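Rami Abou Jaoude
7/1/22

1/ Our paper on gear assembly with one arm is now online, so I want to explain the main result in simple words. The project name is Skeltov. I will try to keep each post short.

2/ The task: put small metal bevel gears on a round plate so that the teeth mesh. A person does it almost without looking. You feel that the teeth sit on top of each other, you turn the gear a very small amount, and it drops in.

3/ A robot with only a camera has a hard time with this last step. The fingers of the gripper cover the gear at exactly the moment when you want to see it. We tried to solve this with better images for most of last year and we did not get far.

4/ So we asked a different question. How much of the last step can be done with no image at all, only with the forces and the motor currents?

5/ The method has 2 parts. First, the camera brings the gripper close to the goal. Then the camera input is switched off, and a small policy takes over. It reads the joint currents and the position of the wrist, and it decides between pressing, lifting and turning.

6/ The second policy was learned from human demonstrations. One operator guides the arm, and we record everything. We collected 1,596 demonstrations in total. From these we kept only the part after first contact, because the approach was already solved by the camera stage.

7/ A detail which cost us many weeks: the moment of first contact. If you label it too early, the policy learns to wait in the air. If you label it too late, it never sees the soft touch before the jam. In the end we labeled 370 of them by hand and trained a small detector for the rest.

8/ The result. The policy without images meshes the gears more often than our best policy with images, on the same gears and the same plate. The tables are in section 5. When we give it both, images and forces, it becomes a little worse than with forces alone. I did not expect this and I checked it three times.

9/ Our explanation, and please read it as an opinion: the network prefers the image because the image is easy to learn from during training. Then, in the hidden moment, it still trusts the image. Dropping the image at random during training helps, but it does not close the gap.

10/ What does not work yet. Gears with very fine teeth. Plates that are tilted. Any change in the grease on the teeth, which changes the friction, and then the learned forces do not fit anymore.

11/ Somebody asked me in March if the method depends on our wrist. I think partly yes. The cables over the wrist pull a little when it turns, and the policy has learned this pull together with everything else. When we tied the cables in another way, we had to record new data to get the old numbers back. This is in the appendix, please do not skip it if you want to repeat the work.

12/ The code for the contact detector is called Nistero and it is free to use. The full data set will follow when Trelstead, who hosts our files, has finished moving the storage. Mahasneh machined the plates and was very patient with our drawings.

13/ If you work on a similar problem with screws or connectors, please write to me. I would like to know if you also see that the image makes the last step worse.

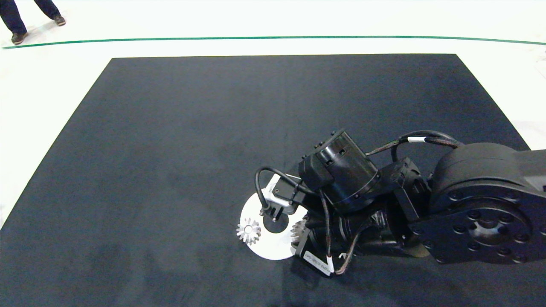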